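**Ticket 498: Insulated tote on packing table, base slides and one side folds in**

Site: Carkstead, table by the white wall
Queue: Plondley Furniture and Consumables
Raised by: Huguette Arsenault
Assigned: Stuart Stockdale
Priority: low
Opened: October 18, 2026
Status: closed, with one item moved to a separate ticket

### Reported

The red and white insulated bag used on the packing table does not stay where it is put. With the bag empty and open, the base creeps to the right when anything is lowered in from the bowl side. Once it has moved, the near side folds inward and the opening closes to a slot. It then has to be pulled open with one hand, which leaves one hand for the food.

Happens on most attempts. Does not happen once there is something heavy in the bottom.

Also reported, possibly unrelated:

- net on the onion catches on things
- crumbs on the mat after every session, right-hand side
- faint spice smell in the lining
- lamp lead in the way at the left

Huguette

### Comment: Güven Ekinci

Same fault seen here. I would add that it is worse with the bag half on the mat. The mat edge makes a step and the base bridges it. Press on the inside of the bag and the base rocks before it slides.

I tried turning the bag round so that the handle was away from the bowl. No change to the sliding. The handle then fell into the opening, so I turned it back.
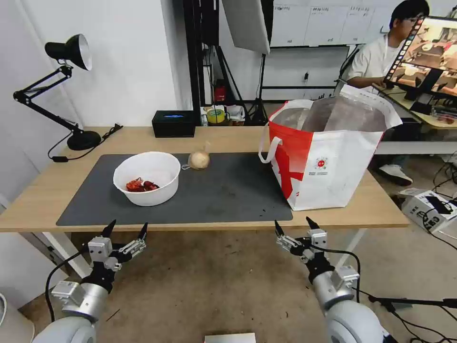 *Table before any changes. Bag overlapping the right edge of the mat.*

The crumbs are on the right portion of the mat, between the bowl and the bag. That is the transfer path, so I would expect them there whatever the bag does. They are small and dark and hard to see against dark grey. Wiping with a damp cloth moves them to the edge of the mat and then under it.

Onion is at the back edge of the mat with the loose end of the net pointing at the bowl. I have seen that end get picked up along with the bowl rim. Suggest the net comes off or gets tied.

### Comment: Stuart Stockdale

Picking this up. Questions before I visit:

1. Is the bag always the same one?
2. Does the base have a stiffener in it, and if so is it lying flat?
3. Is the mat fixed to the tabletop or only resting on it?
4. Has anybody tried the bag with both handles outside?

Please leave the table laid out as it normally is.

### Comment: Huguette Arsenault

1. Yes, same bag.
2. There is a loose board in the bottom. I had assumed it was flat. I have just felt it through the lining and it is not. One corner is riding up the side.
3. Resting. It has the small dots underneath and doesn't slide much.
4. Not on purpose.

### Comment: Kendra Leclerc

For information, the board gets taken out when the bag is wiped and is put back by whoever is there. It is slightly longer one way than the other. It will go in the wrong way round if pushed, and then it sits with a bow in it. I have done this myself.

The smell is from the red stuff. It was put in without a lid last week and some of it got into the fold at the bottom corner of the lining. Not a fault with the bag.

### Site visit
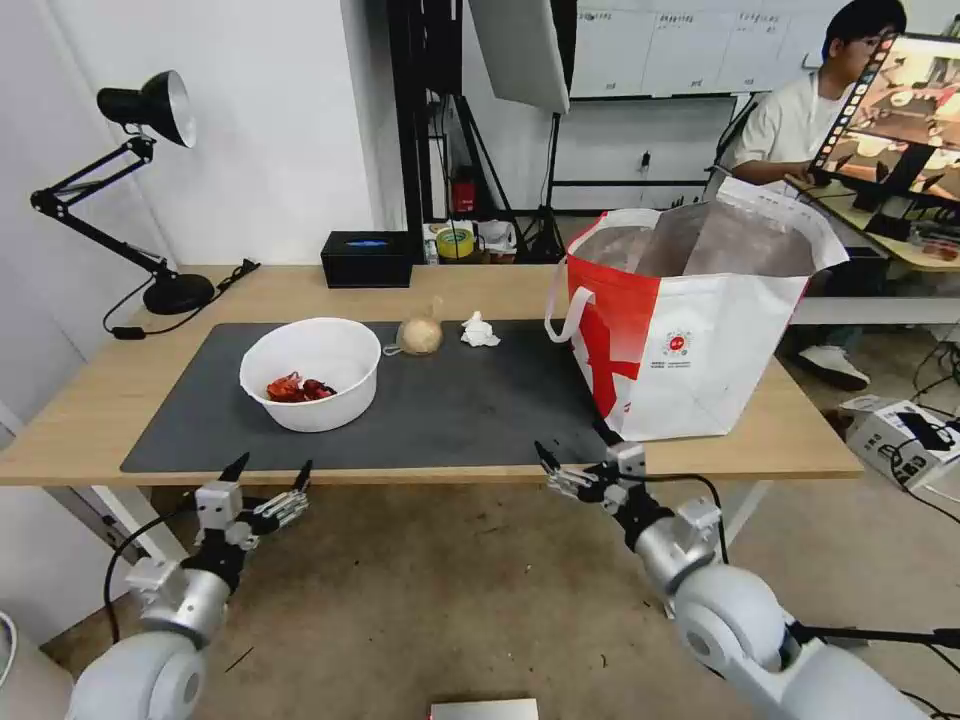 **Stuart Stockdale** | Site support, Plondley queue | visit notes, Carkstead

Allowed 30 minutes and used all of it.

**As found.** Light wooden table, dark grey mat over the left and centre. Bowl on the left of the mat with a small pile of red pieces in the bottom. Netted item to the right of the bowl, and a crumpled tissue on the mat just beyond it. Bag open on the right of the table with the handles up on the left side, silver lining showing. Lamp at the back left corner, head tilted towards the wall, lead trailing off to the left across the tabletop.

**Check A, base board.** Took the board out. It had a permanent bow, high in the middle. Turned it through a quarter turn and it dropped in without force. Turned it over as well, so that the bow was downwards at the ends and the centre no longer acted as a pivot. Bag stopped rocking on a bare tabletop. Still rocked when placed across the edge of the mat.

**Check B, position.** Three positions tried with the board correctly fitted:

| Position | Rocks | Slides when loaded from the left |
|---|---|---|
| Across mat edge | yes | yes |
| Fully on bare wood | no | yes, slightly |
| Fully on mat | no | no |

The third position is the one to use. The difficulty is room. With the bowl where people like it there is not much mat left on the right for a bag of this size. Shifting the mat to the right and leaving bare wood at the lamp end gives enough. Nothing needs mat under it at the lamp end.

**Check C, side folding in.** Separate from the sliding. The lining has a crease across the near side from being stored folded. With the bag empty the side wants to return to the crease. I opened it right out, pushed the crease back from inside and folded the top edge of the lining outwards by a couple of fingers' width. It held open for the remainder of the visit. I would not promise that it lasts.

**Check D, handles.** A handle looped out to the side does no harm. A handle that has dropped inside drags the rim down with it. Leave them outside.

**Check E, smell.** Faint, localised to one bottom corner as Kendra said. Wiped with warm water and a drop of washing-up liquid, then plain water, and the bag left open. Do not use anything scented. Do not turn the lining inside out, the seam at the bottom will not like it.

**Check F, net.** Mesh catches on rough fingernails, on the bowl rim and on the stitching at the top of the bag. Trimming it short made it worse, as the cut ends spread. A single knot close to the contents works. Please don't cut any more of them.

**Check G, lamp lead.** Long lead, plenty of slack. It runs over the tabletop and has been going over the front left edge, where a sleeve can pick it up. Recommend that it goes off the back. I did not reroute it on this visit as the socket is shared and I did not want to unplug anything I had not been asked about. Moved to ticket 109, which was already open for leads in that room.

**Actions on site**

- base board refitted, correct edge marked with a pencil arrow
- mat moved towards the right
- bag set fully on the mat
- tissue binned
- mat lifted, crumbs brushed out from beneath, mat relaid

**Actions for users**

- place the bag before placing the bowl
- put the heaviest item in first, against the wall of the bag nearest the bowl
- knot the net
- lid on anything red

### Comment: Océane Sutherland

Is it worth ordering a non-slip liner for the right-hand end instead of moving the mat? Grasar do one by the metre. I have an offcut if you want to try it first.

### Comment: Stuart Stockdale

You can try it. My concern is that it adds another edge for the bag to sit across. If it goes down, it needs to run the whole width behind and in front of the bag with no join under the base. I would rather have the larger mat on the next order and leave it at that.

### Comment: Océane Sutherland

Tried the offcut. It grips well. The base caught on it when I slid the bag in, and the board shifted inside. Withdrawn. Bigger mat, please.

### Comment: Güven Ekinci

Retested after the visit. Loaded bag from the left with the bowl contents in a lidded tub, then the onion, then the light items. Repeated until I ran out of things to pack. Results:

- no rocking
- no sliding
- side folded in once, when the lining edge had come unrolled
- net knotted, no snags

Crumbs still present on the right of the mat, fewer than before. I was tipping the bowl into the tub over the mat. Doing it with the tub standing right against the bowl reduces it further. I am content to treat crumbs as normal.

The bowl has a wide rim, so it is easier to tip than to scoop. Scooping pushes the pieces to the far side and up over the edge.

### Comment: Huguette Arsenault

Confirming the sliding is fixed. The pencil arrow on the board is on the underside now, so somebody has put it back upside down. It still fits. Does that matter?

### Comment: Stuart Stockdale

Yes. With the arrow underneath, the bow is the wrong way up and you will get the rocking back. Arrow should be visible when you look into the bag with the board in. I should have marked both faces. Will send a strip of tape with "UP" on it.

### Comment: Kendra Leclerc

Tape fitted. It peeled when wiped. Replaced with marker pen, which hasn't moved.

Lining smell gone after a night left open. I have put a note by the sink about drying the bag before folding it. Please fold along the existing crease and not a new one, or we will have two.

### Resolution

Cause of sliding: bag standing across mat edge, made worse by base board fitted the wrong way round.
Cause of side folding: storage crease in lining. Managed, not cured.
Cause of snagging: loose end of net.
Cause of smell: uncovered food in bag.

Parts used: none. Marker pen from stores.

Carried forward: lamp lead, see the other ticket. Larger mat on the next Sosa order, requested by Océane Sutherland, depth to match the existing one.

If the bag starts to rock again, check the board before reopening.

Closed by S. Stockdale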